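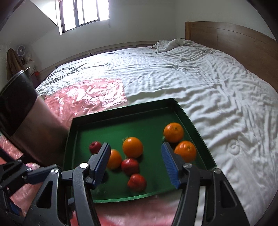 4. 학생 프로젝트에서 얻은 시연 데이터의 검토

4.1 배경과 질문

학부 수업에서 로봇 조작을 가르칠 때 가장 먼저 부딪히는 제약은 장비이다. 로봇 팔 한 대를 두고 여러 조가 순번을 기다리는 방식으로는 학생 한 사람이 실제로 손을 쓰는 시간이 매우 짧다. 손에 쥐는 그리퍼로 사람이 직접 물체를 집고 그 기록을 학습 데이터로 삼는 방식은 이 제약을 풀어 줄 것으로 기대되어 왔다. Arnska 공과대학의 설계 과목에서 운영된 Hattar 프로젝트도 같은 기대에서 출발하였다. 과목 안내문은 학생들이 "어디서나" 데이터를 모을 수 있고, 그 데이터로 학습한 정책이 "처음 보는 환경"에서도 작동할 것이라고 적고 있다.

본 절은 이 두 문장 가운데 앞의 것은 대체로 받아들이고 뒤의 것은 받아들이지 않는다. 어디서나 모을 수 있다는 말과 모은 것이 쓸모 있다는 말 사이에는 상당한 거리가 있으며, Hattar의 결과 보고서는 이 거리를 거의 다루지 않았다. 우리는 프로젝트 기록, 학생 작업 일지, 수집 영상의 일부를 다시 읽고 다음 질문을 검토하였다. 학생들이 집은 것은 무엇이고, 성공은 누가 어떤 기준으로 판정하였으며, 수집 환경의 다양성이라고 불린 것은 실제로 어떤 종류의 다양성이었는가.

프로젝트의 교육적 가치를 부정할 의도는 없다. 다만 교육적 가치와 데이터의 가치는 따로 평가해야 하는데, 결과 보고서에서는 둘이 한 문단 안에서 번갈아 등장하며 서로를 보증한다. 학생들이 열심히 했다는 사실이 데이터가 좋다는 근거로 쓰이고, 데이터의 분량이 다시 학생들의 학습 성과로 제시되는 식이다. 3절에서 살펴본 다른 수업 사례에도 비슷한 서술이 있었지만 Hattar의 경우가 가장 뚜렷하다.

4.2 운영 방식

참여 학생은 13명이었다. 과목은 2개 학기에 걸쳐 운영되었고, 첫 학기에는 그리퍼의 링크와 손가락을 조립하고 패드를 교체하는 법을, 다음 학기에는 수집과 학습을 다루었다. 학생들은 조를 이루어 각자 정한 장소에서 물체 집기와 옮기기를 수행하였다. 장소에 대한 제한은 없었으며, 배경을 정리하라는 지시도 없었다. 조교가 현장에 나가 절차를 확인하는 일은 드물었고, 작업 일지가 사실상 유일한 감독 수단이었다.

과제 지침은 한 쪽 분량이다. 물체는 "주변에서 구할 수 있는 것"이면 되고, 시연은 "자연스러운 속도"로 하며, 실패한 시도는 "판단에 따라" 지울 수 있다. 이 지침에서 가장 문제가 되는 것은 마지막 항목이다. 실패를 지울 권한이 시연자 본인에게 있고 지운 기록은 남지 않는다. 따라서 보고서에 실린 성공률은 남겨진 시연 가운데 성공으로 표시된 것의 비율을 가리킬 뿐, 사람이 그 그리퍼로 물체를 집을 때의 난이도에 관해서는 아무것도 알려 주지 않는다.

일지의 질은 고르지 않다. 어떤 조는 패드의 각도와 조명까지 적었고 어떤 조는 날짜와 물체 이름만 남겼다. "잘 안 잡힘. 다시 함."이라는 한 줄로 오후 작업 전체를 갈음한 곳도 있다. 우리가 보기에 이 한 줄은 결과 보고서의 표보다 정보가 많다. 적어도 다시 했다는 사실이 드러나기 때문이다. 그러나 몇 번을 다시 했는지, 다시 하기 전의 기록을 어떻게 처리했는지는 알 수 없다.

재검토에는 작업 일지와 영상이 모두 남아 있는 19개 묶음을 사용하였다. 이 기준은 우리 쪽 편의에 따른 것이며, 기록을 잘 남긴 조가 과대 대표되었을 가능성이 높다. 아래의 비판이 그나마 성실하게 기록된 자료를 대상으로 한다는 점을 미리 밝혀 둔다.

4.3 물체의 선택

과일과 채소가 많다. 학생들이 구하기 쉽고, 떨어뜨려도 위험하지 않으며, 개체마다 모양이 조금씩 다르다는 점에서 합리적인 선택이다. 보고서는 이를 두고 "형상과 질감이 풍부한 비정형 물체"라고 표현하였다. 틀린 말은 아니지만 과장이 섞여 있다. 오렌지와 사과는 크기가 다소 다르더라도 마주 보는 두 손가락으로 잡는 문제로서는 상당히 닮았다. 어느 방향에서 접근하든 접촉 조건이 비슷하고, 손목을 돌려야 할 이유가 별로 없다. 물체 이름의 가짓수를 세어 다양성을 주장하면 이 유사성이 가려진다.

반대로 당근과 청경채는 성격이 다르다. 당근은 길쭉하여 축을 어느 방향으로 맞출지 정해야 하고, 청경채는 잎과 줄기의 강성이 달라서 어디를 무느냐에 따라 결과가 갈린다. 이런 물체야말로 시연 데이터가 값을 할 수 있는 대상인데, 일지를 보면 학생들은 둥근 물체를 먼저 하고 길거나 무른 물체를 뒤로 미루는 경향이 있었다. 시간이 모자라면 뒤의 것이 빠진다. 한 조의 일지에는 잎채소를 "시간 되면"이라고 적어 둔 목록이 있고, 그 조의 제출물에는 잎채소를 집은 시연이 들어 있지 않다.

작은 물체는 또 다른 문제를 낳는다. 손가락 패드가 물체에 비해 크면 잡는 순간에 물체의 상당 부분이 패드에 가려진다. 그리퍼에 고정된 카메라만으로 접촉이 제대로 이루어졌는지 판단하기 어려워지는 것이다. 학생들은 손에 전해지는 느낌으로 이를 보완한다. 손의 느낌은 데이터에 들어가지 않는다. 시연자가 쓰는 정보와 정책이 받게 될 정보가 다르다는 이 오래된 지적에 대하여 Hattar 보고서는 "카메라 시점이 동일하므로 문제가 없다"고 답하였는데, 우리는 이 답이 질문을 비켜 갔다고 본다.

4.4 성공 판정의 문제

성공 여부는 시연자가 직접 표시하였다. 판정 기준은 지침에 한 문장으로 나와 있다. "물체가 손가락 사이에 안정적으로 잡혀 있으면 성공으로 한다." 안정적이라는 말의 정의는 없다. 들어 올려야 하는지, 들어 올린 뒤 얼마나 유지해야 하는지, 옮겨 놓는 것까지 포함하는지에 대해 조마다 해석이 달랐다. 어떤 조는 패드가 물체에 닿아 움직임이 멈춘 시점에서 기록을 끊었고, 어떤 조는 접시에 내려놓는 데까지를 한 시연으로 보았다.

이 차이는 정지 영상 한 장만 놓고 보면 더 분명해진다. 그림 4에서 짙은 갈색의 둥근 물체 하나는 마주 보는 두 파란 패드 사이에 물려 있다. 지침의 문장을 글자 그대로 적용하면 성공이라고 표시할 사람이 많을 것이다. 그러나 이 한 장으로는 물체가 들렸는지, 미끄러졌는지, 손가락이 물체를 밀기만 했는지 가릴 수 없다. 시연의 끝을 어디에 두느냐에 따라 같은 순간이 성공의 마지막 장면이 될 수도 있고 실패 직전이 될 수도 있다.

우리는 저자 2인이 독립적으로 표시를 다시 매기는 작업을 하였다. 처음에는 원래 표시와의 일치도를 하나의 수치로 보고할 생각이었으나, 작업을 진행하면서 그 계획을 접었다. 조마다 시연의 시작과 끝이 달라 같은 항목에 대한 동의 여부를 묻는 것 자체가 성립하지 않는 경우가 많았다. 일치도 수치를 내려면 먼저 우리가 구간을 다시 잘라야 하고, 그렇게 얻은 수치는 학생들의 판정보다 우리의 구간 설정을 더 많이 반영하게 된다. 수치가 없는 것을 이 절의 약점으로 볼 독자도 있을 것이다. 그래도 의미가 불분명한 소수점 두 자리를 싣는 것보다는 낫다고 판단하였다.

재판정에서 특히 의견이 갈린 것은 물체가 서로 가까이 놓인 장면이다. 한 물체를 잡는 동안 손가락이나 링크가 옆 물체를 건드리는 경우가 있는데, 지침에는 이에 대한 언급이 없다. 저자 한 명은 목표 물체만 잡으면 성공이라고 보았고, 다른 한 명은 주변을 흐트러뜨리는 동작을 정책이 그대로 배울 것이므로 따로 표시해야 한다고 보았다. 결국 합의하지 못하고 별도 항목으로 남겨 두었다. 전문적으로 이 일을 하는 두 사람이 합의하지 못한 기준을 첫 수집에 나선 학생들이 일관되게 적용했으리라고 기대하기는 어렵다.

그림 4. 손에 쥐는 그리퍼를 이용한 집기 과제. 짙은 갈색의 둥근 물체 하나가 파란 패드 사이에 있고, 같은 종류로 보이는 다른 하나는 그 왼쪽의 분홍색 비닐 위에 놓여 있다. 뒤쪽은 당근을 올린 둥근 접시와 청경채를 담은 주황색 타원형 그릇.
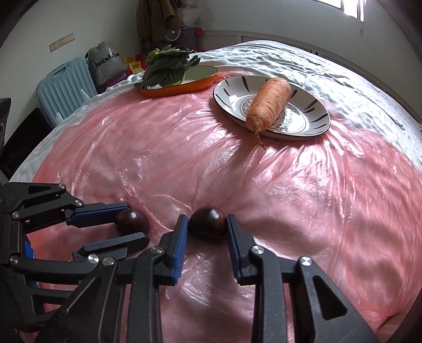
4.5 환경의 다양성이라는 주장

보고서의 결론에서 가장 강한 문장은 수집 환경에 관한 것이다. 통제된 실험실을 벗어나 실제 생활 공간에서 데이터를 모았으므로 일반화에 유리하다는 주장이다. 생활 공간에서 모은 것은 사실이다. 그림 4의 작업면도 침구 위에 구겨진 비닐을 깐 침대이며, 뒤로는 벽에 걸린 옷과 흰 선풍기, 창이 보인다. 실험대 위의 균일한 배경과는 분명히 다르다.

문제는 배경이 복잡하다는 것과 배경이 다양하다는 것이 구분되지 않았다는 데 있다. 한 방에서 오래 수집하면 배경이 아무리 복잡해도 같은 창, 같은 벽, 같은 침구가 반복된다. 정책은 그 방에 익숙해질 뿐이다. 일지에 적힌 장소를 따라가 보면 한 조가 여러 번 나누어 제출한 묶음이 같은 자리에서 나온 경우가 적지 않다. 보고서는 이를 각각 하나의 환경으로 계산하였다. 접시를 바꾸거나 물체의 배열을 바꾼 것을 새 환경으로 센 흔적도 있는데, 이것은 환경의 변화라기보다 과제 배치의 변화로 적는 편이 옳다.

작업면의 성질에 대한 서술도 빠져 있다. 매트리스처럼 눌리는 면 위에서는 손가락 끝이 바닥에 닿아도 면이 어느 정도 받아 준다. 단단한 책상에서라면 손가락이 걸리거나 튕길 동작이 무사히 지나갈 수 있다는 뜻이다. 비닐은 비닐대로 물체와의 마찰을 바꾸고 주름이 물체를 붙들기도 한다. 이런 조건에서 모은 시연이 쓸모없다는 말은 아니다. 무른 면에서 얻은 하강 깊이를 단단한 면의 로봇에 그대로 옮길 때 어떤 일이 생기는지 누군가는 확인했어야 하는데, 제출 자료 어디에도 작업면의 재질이나 단단함을 적는 칸이 없었다.

빛에 대해서도 마찬가지이다. 창이 있는 방에서는 시간대에 따라 노출과 반사가 달라진다. 매끈한 물체의 표면에 맺힌 밝은 점이나 비닐의 주름에 생긴 반사는 영상에서 눈에 잘 띄는 특징이 된다. 이것이 다양성의 원천이 될지 특정 시간대의 표지가 될지는 수집 시각의 분포에 달렸다. 일지에 시각을 적은 조는 소수이고, 적은 조는 대부분 수업이 없는 낮 시간에 몰려 있다.

4.6 시연회 결과의 해석

프로젝트는 10월 Skestivano에서 열린 학생 경연 Clirkov에서 학습된 정책을 공개 시연하였다. 보고서는 이 시연을 "현장 검증"이라고 부른다. 우리가 확보한 운영 기록에 따르면 물체와 접시는 참가 조가 직접 가져왔고, 시작 배치도 조가 정하였으며, 준비 시간에 배치를 조정하는 것이 허용되었다. 이런 조건에서 로봇이 오렌지를 접시에 옮겼다는 결과는 축하할 일이지만 처음 보는 환경에서의 작동을 뒷받침하지는 못한다. 환경에서 가장 중요한 변수 대부분을 조가 쥐고 있었기 때문이다.

비교 대상이 없었다는 점도 지적해야 한다. 고정된 높이에서 내려가 닫기만 하는 단순한 절차가 같은 물체에 대해 얼마나 성공하는지 함께 보였다면 학습된 정책이 더한 몫을 가늠할 수 있었을 것이다. 둥근 과일을 넉넉한 간격으로 놓은 배치라면 단순한 절차도 꽤 잘했을 것이라고 우리는 추측한다. 추측이라고 적는 것은 해 보지 않았기 때문이고, 그 점에서는 우리도 보고서와 처지가 다르지 않다. 다만 반나절이면 할 수 있는 비교이므로 다음 운영에서는 반드시 포함되어야 한다.

심사 방식도 도움이 되지 않았다. 심사표의 항목은 완성도, 창의성, 발표로 나뉘어 있었고 반복 시행에 대한 항목은 없었다. 한 번 성공하면 다음 조로 넘어갔다. 관객이 있는 행사의 진행으로서는 이해할 수 있으나, 그 결과를 논문이나 보고서의 검증 항목에 옮겨 적는 순간 성격이 달라진다. 행사에서 실패한 조의 사정은 기록에 남아 있지 않다.

4.7 수업 운영에 대한 제안

위의 문제 가운데 상당수는 장비를 바꾸지 않고 고칠 수 있다. 첫째로 고칠 것은 삭제 권한이다. 모든 시도를 남기고 성공과 실패를 나중에 표시하도록 하면 된다. 저장 공간이 부담이라면 실패한 시도는 저해상도로 보관해도 무방하다. 실패한 시연을 학습에 쓰지 않더라도, 사람이 그 도구로 무엇을 어려워했는지를 아는 것은 물체별 난이도를 논할 때 꼭 필요하다.

판정은 구간의 끝을 먼저 정한 뒤에 해야 한다. 접촉, 들림, 이동, 놓임을 나누어 표시하게 하면 조마다 해석이 달라도 나중에 맞출 수 있다. 다른 조의 시연을 서로 판정하게 하는 것도 권할 만하다. 학생들은 자기 시연에는 너그럽고 남의 시연에는 엄격한데, 그 차이를 직접 확인하는 것 자체가 좋은 수업 내용이 된다. 작업면의 재질과 단단함, 광원의 방향, 수집 시각은 일지의 고정 항목으로 넣는다. 자유 서술에 맡기면 쓰는 조만 쓴다.

물체 목록은 조가 정하되 순서는 무작위로 배정하는 것이 좋겠다. 쉬운 것부터 하려는 경향은 나무랄 일이 못 되지만 제출물에는 그대로 편향으로 남는다. 청경채를 첫날 집게 된 조는 불평하겠으나 시간이 모자라 빠지는 일은 줄어들 것이다. 평가에서도 제출한 시연의 양이 차지하는 비중을 낮출 필요가 있다. Hattar에서는 분량이 성적에 직접 반영되었고, 일지에는 마감 직전에 같은 물체를 반복해서 집었다는 기록이 나타난다.

4.8 한계

본 검토는 사후 기록에 의존하였다. 수집 당시 학생들이 받은 구두 지시는 확인하지 못하였으며, 문서에 없는 기준이 현장에서 통용되었을 수 있다. 사용한 묶음의 선정 방식은 4.2절에서 밝힌 대로 대표성을 보장하지 않는다. 학습된 정책을 직접 실행해 보지도 않았으므로, 4.5절의 작업면에 관한 논의는 예상되는 문제를 적은 것이고 관찰된 실패를 보고한 것이 아니다. 저자들이 이 방식의 수업에 처음부터 회의적이었다는 점도 독자가 감안할 필요가 있다. 원자료의 구간을 다시 나눈 목록과 합의하지 못한 항목은 부록 B에 실었다.

문의: 교신저자 앞 | © 저자 일동. 무단 전재를 금함 | 맨 위로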